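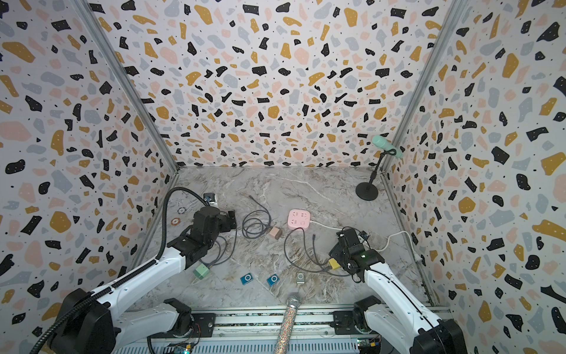

Svenja thinks we should drop the plug task from the October demo and keep only the sorting. Her point, from the group call this morning, is that cables eat all the practice time and the judges last year only asked about the score sheet anyway. Theresia disagreed, and I lean her way, but I said I'd write up the numbers first.

1 August 2018

Student project, bimanual table. Present: me, Svenja Ammann, Theresia Schwaiger for the afternoon.

Task list as it stands:
Task A - chargers to the power strip, one arm holds the strip, the other handles the charger
Task B - music players into a row, rings facing up
Task C - coil a loose cable and put it down without dragging anything else

Episodes saved up to last night: 353. Episodes after today: 394. Three of the new ones have a long pause at the start where I was still talking to Theresia. Left them in, flagged in the sheet.

Task A is slow. Best run took 66 seconds, and most of that went on turning the charger in the gripper before going near an outlet. The square chargers are easier to hold than the cube. With the cube the fingers close on the corners and it twists. Svenja tried coming in from the side with the left arm and that was better twice and worse once, so no conclusion yet.

Holding the strip down matters more than I expected. If the left arm lets go early, the strip slides on the tabletop when the right arm pushes. Theresia suggested tape under the strip. I'd like to get it working with the arm first, as the Oberholzer rules say nothing may be fixed to the table, and I don't want to train on something we can't use on the day. Need to read section 4 again to be sure.

Task B is fine. The only failures were two players picked up together when they were set too close. Svenja has been placing them by eye. We agreed on a hand's width between them for now, then closer next week.

Task C, only a few tries. Dark cables against the light table show up well in the video, white cord much less so. Theresia wants to change the exposure. I asked her to wait until Task A is finished so the recordings match.

Software: Kinine crashed once when both operators pressed stop at the same moment. Restarted, lost one episode, not counted above. I sent the log to Arness and copied Svenja. Kelleo export works again after the update, but it puts the two arms in the wrong order in the file header. Swap them by hand until it's fixed.

On the demo: I'm for keeping Task A with one charger only, the square kind, and dropping the cube. That leaves around 40 minutes a session for the plug work and the rest for B and C. Svenja says she can live with that if we get the time down by the end of the month.

To do
- spacing marks for Task B (Svenja)
- Oberholzer section 4, what counts as fixed (me)
- relabel the paused episodes (me)
- exposure test, after Task A (Theresia)
- spare finger pads, ask the workshop what they have left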